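Review: the Urton 4 estate after 3,000 miles

Urton has sold small hatchbacks in this country for many years, and the company's return to the family estate market has been watched with interest by fleet managers and private buyers alike. The Urton 4 replaces the Sárközi, a car which was well regarded for its load space and less so for its ride. This publication has now covered 3,000 miles in the new model, on motorways, on rural roads and in town traffic, and the findings are set out for readers who are considering an order.

The test car was supplied in Druvumix trim, the middle of the range, with the petrol engine and the six-speed manual gearbox. A diesel engine is also offered. The automatic gearbox was not available for assessment and no comment is made upon it.

On the road, the first impression is of quietness. Wind noise is well contained at motorway speed and the engine settles to a low hum in top gear. Road noise is more noticeable, particularly on coarse surfaces, and drivers who cover long distances may wish to avoid the larger wheels fitted to the Jodari version. The ride is firm at low speed but improves as the pace rises, and the body remains level in corners even with a full load.

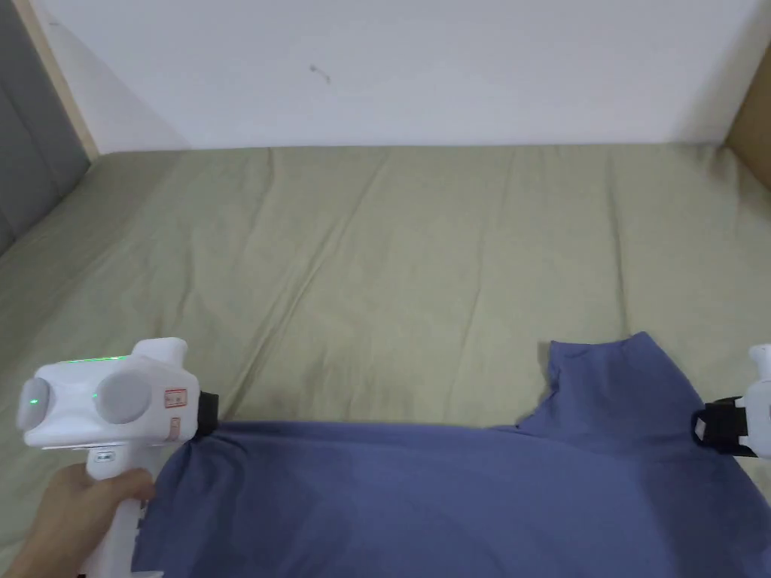 Asger Frandsen

Steering is light and accurate, although it offers little feel. The gearchange is precise once warm. During cold mornings in February, second gear was reluctant to engage for the first mile or so, and the supplying dealer advised that this was within normal limits. The brakes performed well throughout the test.

The cabin is sensibly arranged. Heating and ventilation are controlled by proper knobs, a decision which this publication welcomes, and the instruments are clear by day and night. The central screen is slower than it should be. On several occasions the navigation system failed to find a route until the car had been stopped and restarted - a fault which Urton has undertaken to examine. Front seats are broad and supportive, and an adult of average height can sit behind another without difficulty. The middle rear seat is suitable only for short journeys.

Luggage space is the principal reason for choosing an estate, and in this respect the Urton 4 does not disappoint. The load floor is flat with the rear seats folded, the sill is low, and the cover can be removed with one hand. There is no storage for the cover beneath the floor, so it must be left at home when a tall item is carried. The tailgate opens high enough for most users to stand underneath.

Fuel consumption over the test averaged 44 miles per gallon, which falls a little short of the figure shown on the trip computer. Servicing is required every 24 months under the standard plan, or sooner where the mileage is high. Insurance falls into group 20.

The Urton 4 is recommended in Druvumix trim with the smaller wheels. Buyers who depend upon built-in navigation should try the system at length before placing an order. Prices for the diesel model had not been confirmed at the time of writing.

Published 2019-05-01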